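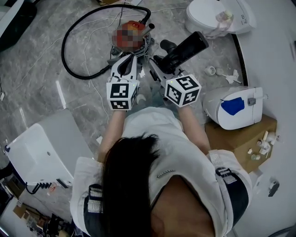
Print this page | E-mail this review

Rirkau bidet seat – good seat, annoying install

Four stars. Would be five if the instructions were any use.

Bought the Rirkau in September after putting up with our old Plulel for way too long. Paid $324 from Sarnero, plus 24 for the longer hose, which I'm glad I added. The hose in the box is short. If your shutoff valve is on the far side of the bowl, just order the long one and save yourself a trip.

Install took me 90 minutes. Manual says half that. Most of it was the mounting plate – the bolts have to sit dead center or the seat slides left every time you sit down. Did it twice. Lay everything out on the floor first, hoses and all, and put the seat on a flat box so you don't scratch it. Tile is not kind to glossy plastic.

Pros:
Warm in a few seconds. Lid closes slow, no slamming. Water pressure better then the old one, even on low. Quick release button so you can pull the whole thing off and clean under it, which I do weekly.

Cons:
Cord comes out on the wrong side for our outlet. Night light is too bright, no dimmer. Remote eats batteries. And the T-valve washer in my box was pinched – dripped till I swapped it for one from the hardware store. Check yours before you turn the water on.

Looked at the Ibrahim too. Was $522 and has a dryer fan. My sister has it and says the dryer takes forever, so I didnt feel bad skipping it.

Measure your bowl. Round and elongated are not the same seat and Sarnero charges for returns.

Would buy again. Will update if anything leaks.

– Tamunoemi Amadi

Contact us | Copyright, all rights reserved | Back to top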